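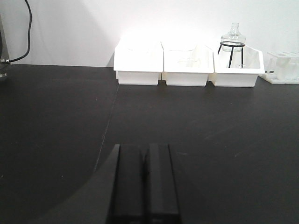

Duangjai Saengthong
Sloped fronts every time! We swapped our straight-sided tubs for the Murkitz ones in July and I can't believe how long I put up with fishing about blind for tube caps. You can get your whole hand in at the front without lifting the bin down. My only question is whether you're going to label them on the slope or on the rim, as the slope gets rubbed by sleeves all day.

Tomoyo Kamata
Slope, I think, with the printed tape and not the marker pen. I'm so pleased with how they look against the wall, white on white with the black bench in front. Next job is deciding what goes in which. I was going to do tips, tubes and odds and ends, left to right.

Lertchai Inthanon
Don't do odds and ends. I love a bin as much as anyone here but that one will be full of dead batteries and bent spatulas by Friday. Give it a proper name or leave it out.

Tomoyo Kamata
Ha, fair. Stoppers and clips then?

Lertchai Inthanon
Better!

Natalie Whiteley
Am I the only one who'd have them off the bench completely? Black tops show every speck of dust, and it gathers along the back where the bins meet the wall. We put ours on a shelf and wiping down is one long sweep now. Lovely bins though, not knocking them.

Tomoyo Kamata
You're right about the specks, it's a terrible surface for that. But I'm short, Natalie, and a shelf means a step stool. I'd sooner shift three light bins when I wipe. The other end of the same room has the sink, with a blue pegboard rack above it that I'm really fond of. 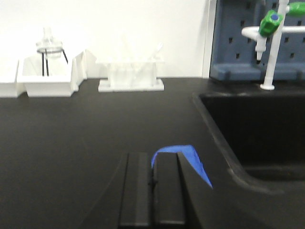 Wanpen Yensuk
Pegboard racks are brilliant for draining but put your big pegs low down, or a 500 ml flask drips on everything under it. Ours is a Virker and I moved the pegs 11 times before I was happy. The 2000 ml beakers never did fit, they go upside down on a towel.

Duangjai Saengthong
Oh I like the green handles on your taps, very cheerful. Do you keep anything along the back that close to the sink? I'd worry about splashes.

Tomoyo Kamata
Mostly plastic stuff and one glass flask, over to the left. Hasn't bothered me so far. Wanpen, low pegs for big flasks, got it, I'd have done it the other way up.

Natalie Whiteley
I'd still clear that back row. Splashes travel further than you'd think when someone opens the tap in a hurry.

Wanpen Yensuk
Depends on the nozzle. We fitted a Sukeck one, part 219 in their list, and it runs soft as anything. I'd leave the row where it is and see.

Tomoyo Kamata
Ooh, looking that up now. Labels first, will post when the tape's on.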